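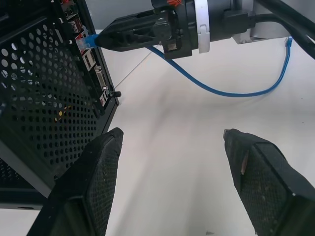
April 30, 2026

Network day on the bench. I've been putting this one off since November, mostly on account of the old black tower, and this morning I ran out of other jobs to hide behind. So, notes while I still remember what I did.

The plan was to get the tower onto the bench switch so we can pull the Roduvum logs off it without passing a thumb drive back and forth. It has all of them, right back to the first run, and the drive we've been using is the one with the cracked cap that only mounts if you talk nicely to it. A cable is a cable, I figured. Half an hour, tops. (It was not half an hour.)

First thing: I keep mixing up what is where on the back of this machine, so I'm writing the order down once and for all. From the audio end you get the audio jacks with the colored rings, then a pair of USB ports, then the Ethernet port, then another pair of USB ports, then the white DVI. Ethernet is between the two USB pairs. If you're reaching around blind and your fingers find DVI, you've gone too far. I have now gone too far more times than I'd like to put in writing.

We're using the blue patch cable for this one. I know we said blue was going to be for the Grardale bench only, but the gray ones are all either too long or missing their clips, and I'm not crimping new ends for a machine that's older than the bench it sits on. The clear plugs on the blue one are good. If somebody wants to be strict about colors, there's tape in the second drawer and they can go wild.

Seating the plug is the bit that took the time. An Ethernet plug can sit partway in and look perfectly fine from where you're standing. I had it like that on the first go and spent ages in the network settings, blaming the driver, then the switch, then the tower, then myself. Push until it clicks, then give the cable a small tug. If it slides back out it was never in. I know we all know this! I knew it too, and I still lost most of an hour to it.

Other things I tried before I thought of the tug, in case they save somebody the trouble:

Moved the switch end from port 8 to port 9. No difference. Left it in 9, so please update the sheet by the switch if you get there before I do.

Swapped the switch's power supply for the Bruteo one. No difference, swapped it back.

Restarted the tower. It took forever, and no difference.

Then the click, and link light right away. I may have cheered a little.

Speed was better than I expected from something this old. The log folder is 2066 files, most of them tiny, and it went across in nearly 9 minutes with the bench doing other things at the same time. I checked the count on both sides and it matches. I haven't opened more than a handful. The ones I did open looked normal apart from the timestamps, which are an hour off – the tower's clock again. I fixed the clock but left the old files alone, so whoever works on them will have to shift the times. Don't rename anything until we've agreed how.

While I was back there I took a look at the dust situation. The side panel on this one is pretty much all holes, which is great for air and also great for everything else that floats around in here. I ran the vacuum with the soft brush over the outside and called it good. The inside wants doing with the panel off, and I'd like to do that on the other table with the mat down, so it's going on the list and not into today.

The white top on this bench is nice for cable work, by the way. I was against it when it came in (it shows every fingerprint and I said so at length), but I dropped one of the tiny black screws and found it in about a second. On the old top it would have been gone for good. I take back most of what I said.

Still to do, in no real order:

Label both ends of the blue cable. I've been using the tower's old tag number, 97, and I'd like to stick with that so the sheet and the label agree.

Route it properly. Right now it just lies in a loop across the bench and it will get caught on somebody's sleeve. There are sticky clips left over from the Evangelista job, in the tray with the spare feet.

Find out if the tower can go to sleep without dropping off the network. I turned sleep off for now, so it's going to sit there humming all night – sorry to whoever is in early.

Copy the logs to the second drive as well. Having them in two places doesn't count for much when both places share one power strip.

I left the cable plugged in. If you need the switch port for something, take 8, it's free now.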